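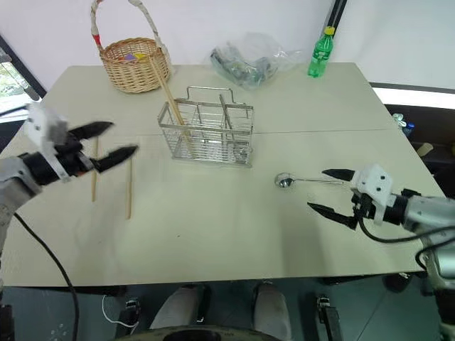 ## Cutlery at Drindon Community Kitchen: a short thread

**1/** From June, each table at Drindon will have a wire utensil caddy with a carrying handle. Cutlery will no longer be handed out at the counter. The same arrangement has been in use at our Tadby site for 23 weeks.

**2/** Chopsticks and spoons have separate compartments. Please return chopsticks to the caddy in pairs, and keep spoons out of the chopstick section. Used items go to the washing-up hatch and must not be put back in the caddy.

**3/** Spoons are checked before they go out. Staff hold each one upright by the handle and look over the back of the bowl, where smears show most clearly on polished steel.
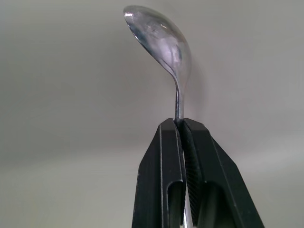 Any spoon that is marked is washed again. Bent handles and split chopsticks are withdrawn from use.

**4/** Caddies are emptied and cleaned after the last sitting. Tables are wiped at the same time, including the join where two tops meet.

**5/** Drindon currently holds 400 spoons. Additional chopsticks have been ordered through Figueiredo and will be shared with Tadby. Groups wishing to borrow a caddy for an event should ask at the front desk 9 days in advance.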